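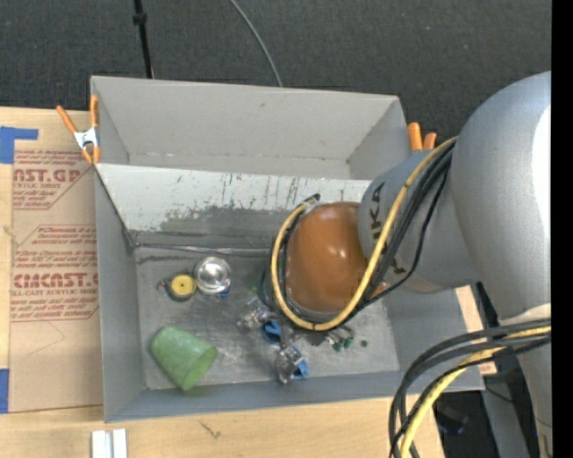
**jmikkelsen** wrote:

Can we talk about touch-up paint? I have now bought three kinds for the shelving in my garage and all of them peeled by March. The can says "bonds to anything," and I suppose it did bond to my sleeve. My problem looks a lot like the panel in that gray bin, off-white up top and then scraped down to gray-green with chipped edges all along the worn part. Do I sand the whole thing or just feather the edges and hope?

---

**halfdan_l** wrote:

Sand all of it. Feathering is what people do when they want to paint the same shelf twice.

---

**snaedis.b** wrote:

> Sand all of it.

Disagree. If the top half is still stuck down, leave it alone. I did a steel cabinet last year with 300 grit, edges only, then two thin coats of primer. It has survived a teenager.

---

**halfdan_l** wrote:

300 grit is a massage. Start coarser.

---

**snaedis.b** wrote:

Coarser for the bare spots, sure. I meant the paint around them, and I would have said so if I'd been given more than four minutes before the correction arrived.

---

**preben_bach** wrote:

What did you clean it with first? My money is on grease. I skipped degreasing on a workbench drawer once and the new paint came off in one piece, like a glove. I kept it for a while.

---

**jmikkelsen** wrote:

Cleaned it with a damp rag. I can hear you all typing.

---

**preben_bach** wrote:

Degreaser, rinse, let it dry overnight. Then have the sanding argument.

---

**vkvaran** wrote:

Or leave it scraped. It's a shelf. It holds cans of touch-up paint.

---

**jmikkelsen** wrote:

It does, and one of them leaks. Going with degreaser and the edges-only method. Halfdan, you can have the bottom shelf to sand however you like. Bring your own paper.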